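Drerbridge Community Help
Home > Halls and shared rooms > Bookings and charges

Deposit withheld after hall hire: what notice should we have been given?

Posted by Consuelo Esteban

I write on behalf of a small history society which hires the upper room at the Barroso Hall, normally on the first evening of the month. In June we held our annual display there and paid a deposit in advance, as the hiring agreement requires. The display closed at 5 and the room was handed back the same evening.

We have now received a letter from Hekholm, the firm which manages bookings, stating that the whole deposit will be kept. The reasons given are "additional cleaning" and "marks to table surfaces". No bill was enclosed, and nothing was said to our steward when the keys were returned. I should add that the tables at the hall are not new and that we did not keep any record of their condition on arrival.

I would be grateful for guidance on three points. Is the manager entitled to keep the full sum without showing what was spent? Should we have been told of the marks at the time? And is there any step above Hekholm to which the society may turn?

Our agreement is the older printed version, headed "Conditions of Hire 893". I understand that a later version is in use for new hirers, but we have never been asked to sign it.

Reply from Leire Iglesias

The starting point is the wording of your own agreement. A hirer is bound by the conditions which were signed or otherwise accepted, and a later version does not replace them merely because it is in use for other people. You should therefore read the printed conditions with care and set the newer ones to one side for the present.

In the copy of form 893 which I hold, the clause on deposits says that the manager "may deduct the reasonable cost of making good". Two things follow from this. The first is that there must be a cost, and you may ask for it to be shown. The second is that the cost must be reasonable, so that a light wipe of the tables would not normally support the loss of a whole deposit. Please check that your copy carries the same words, as there were several printings.

As to notice, the clause gives the manager 7 days from the end of the hire to write to the hirer with particulars. If the letter reached you after that period, you should say so plainly in your reply and give the date on which it arrived. Keep the envelope if you still have it.

I would suggest a short letter on these lines:

"We refer to your letter concerning our hire of the upper room. We do not accept the deduction. Please send us a copy of the bill for cleaning, a note of which tables were marked, and the name of the person who inspected them. We ask for the balance of the deposit to be returned once the proper cost has been shown."

For future bookings, the society may wish to cover the tables and to take dated photographs both before and after the hire. A plain white sheet is sufficient for most displays and may be washed and used again.
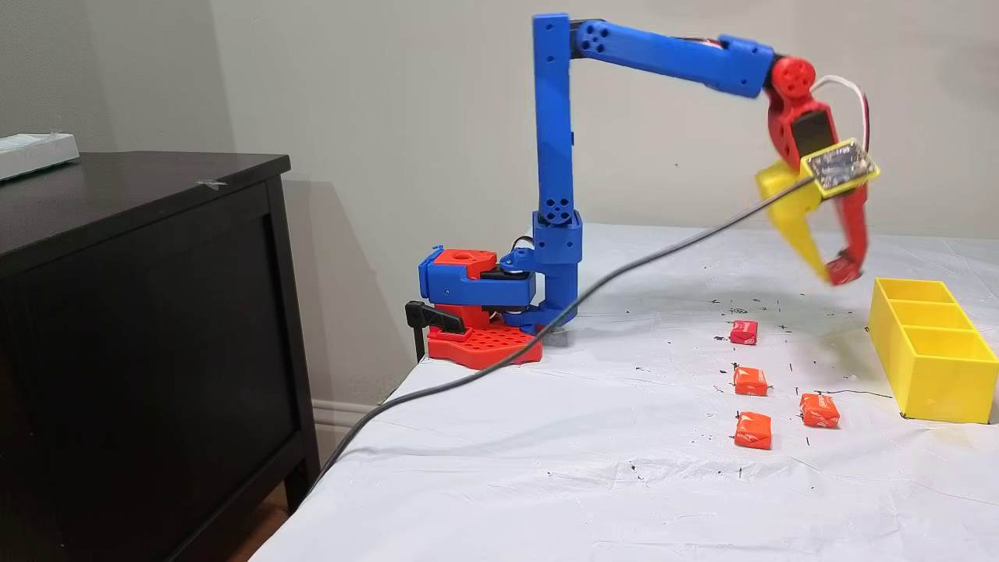

Photo: Berwyn Pugh / Drerbridge Community Help picture library

A covering does not remove the hirer's duty of care, and anything clamped to a table edge should have a piece of felt or card placed beneath the jaws. Many agreements also forbid pins and adhesive tape — form 893 does so in the clause headed "Furniture".

If no satisfactory reply is received, the hall's trustees are the next step. Hekholm acts as their agent, and the deposit is held on the trustees' account. Address your letter to the clerk, Benito Campos, and enclose copies of everything you have sent so far. Do not part with the originals.

Reply from Consuelo Zepeda

We had the same thing with the Provanetti rooms. Asked for the bill, never got one, money came back in the end. Worth asking.

Reply from Berwyn Pugh

I agree with most of what has been said, but would advise against mentioning the age of the tables. The hall dates from 1902 and some of the furniture is looked on with a good deal of affection. It is better to keep to the missing bill.

Please note also that the clerk's office is closed at midday and does not accept letters by hand during that time.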